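The Slow Road to a Robot That Tidies the Bathroom
Machines can weld a car. Putting a small plastic dish on a corner shelf is harder.

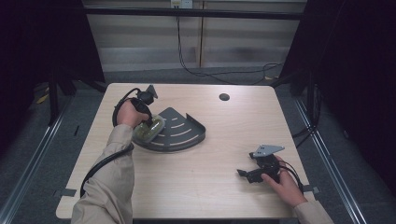 Still learning from people

Delwyn Lowther has spent 43 weeks teaching machines to do chores, and she does most of it with her own hands. At Flalach, the small firm where she works, people use hand-held grippers to pick things up and set them down, and software studies the recordings.

The firm has collected 2,148 of them so far. Lowther wants 3,000 before anyone judges the results.

"A clear dish is a bad day for a camera," she says. "And a shelf with slots gives you edges to catch on."

Adalberto Portela, who runs the packing floor at Drunetti, is interested but not buying. He tried a robot arm in April. It handled boxes well and dropped nearly everything soft or shiny.

"I'd take a slow one," he says. "I can't take one that needs a person standing beside it."

Lowther does not argue. Her best model can put away a dish it knows, on a shelf it knows. Move the shelf to another room and it often fails — she is working on that next.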